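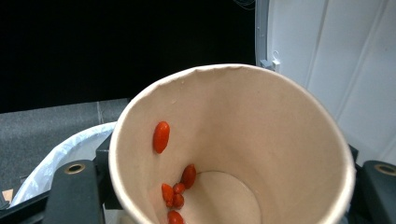

Item 4: portion cup, cream paper, rolled rim, with dried red-orange berries.

Dry Goods Portioning Checklist, Nulness Tea Room
Revised Oct 14, 2020
12 shares | 3 comments

Scope: dried fruit portioned into paper cups at the side counter. Complete before the first tray is released. Mark P (pass), F (fail) or N/A.

1. Counter wiped and sanitized. P
Comment: Sanitizer strip read 200 ppm.

2. Hands washed, nails short, no rings. P

3. Bulk bin closed, labeled, scoop stored outside the bin. F
Comment: Scoop found inside the Kalniņš bin, handle touching product. Removed and washed. Repeat finding from July.

4. Cup condition: rim round, no dents or splits, seam at base closed, inner wall free of stains. P
Comment: Inner wall smooth and pale. A faint line at the base is the normal seam and is not a defect. Reject if the line has lifted or can be caught with a fingernail.

5. Fruit condition: color even, no mold, stems or grit. P
Comment: Skin of dried berries may be slightly wrinkled and glossy. Clumps that do not separate when the cup is tapped go to waste. A berry resting against the wall is acceptable.

6. Portion is small enough that every piece can be looked at without emptying the cup. P

7. Cups handled by the outside only. P

8. Sleeve of unused cups stored upside down, off the floor, bag folded shut. F
Comment: One Skenon sleeve of 40 left open on the lower shelf. Top 3 cups discarded, bag clipped.

9. Lot number copied to tray card. P

10. Opened bulk bags dated, used within 7 days. N/A
Comment: No bags opened before this check.

Corrective action: hook for scoop to be fitted beside the bin. Recheck items 3 and 8 at next opening.

Comments (3)

jovamard_kitchen: Does item 8 apply to the lids too? Ours come in the same kind of bag.

Reply from page owner: Yes, same storage. Will add lids to the wording.

pantry_lou: We hung the scoop on the wall last year and stopped failing that line. Use a hook that goes in the dishwasher.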